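Zirndale water hardness survey

The Zirndale water hardness survey is a yearly study of the drinking water in the Zirndale valley and in the three settlements that take water from it: Tirgate, Noiphan and Somesach. It measures the quantity of dissolved calcium and magnesium in the water, and since its second year also the alkalinity. The results are published every April as a printed booklet, which is free for residents.

Background

The northern part of the valley lies on limestone, and the southern part on sandstone. For this reason the water changes strongly over a short distance. In Tirgate, kettles and boilers collect a thick layer of scale, while households in Somesach have almost no such problem. Before the survey began, the only numbers were those of the waterworks, taken at the pumping station and not at the tap.

Methods

Samples are taken at 30 fixed points, of which 9 are public fountains. The others are kitchens, schools and two bakeries. The tap must run for several minutes before the bottle is filled, and the bottle is filled to the top, so that no air remains under the cap.

In the first years, hardness was found by titration in a glass flask. A dye is added to the sample, and a second liquid is dropped in slowly until the color changes from red to blue. The method is cheap and exact enough, but it asks for patience and a good eye.
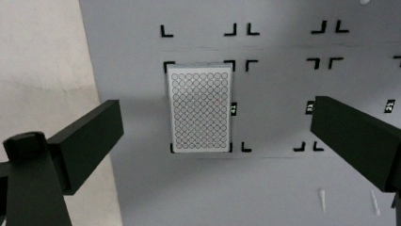
Later the laboratory in Noiphan changed to a color test in small volumes, where many samples can be read one after another by the same instrument. Titration is still used as a control – mostly for the hardest water, where the color test must be diluted first.

Results

The highest value of the survey was 610 milligrams per liter, given as calcium carbonate, at a private well above Tirgate. The well lies at a height of 727 meters and is not connected to the public network. Values in Somesach are the lowest in every edition. Noiphan receives mixed water, and its values rise in dry summers, when more of the supply comes from the northern springs.

Use of the data

Plumbers use the booklet to set water softeners. The two bakeries have also asked for separate figures, as hard water makes the dough more firm. The booklet gives no advice about health.

This article was last changed on December 15, 2018.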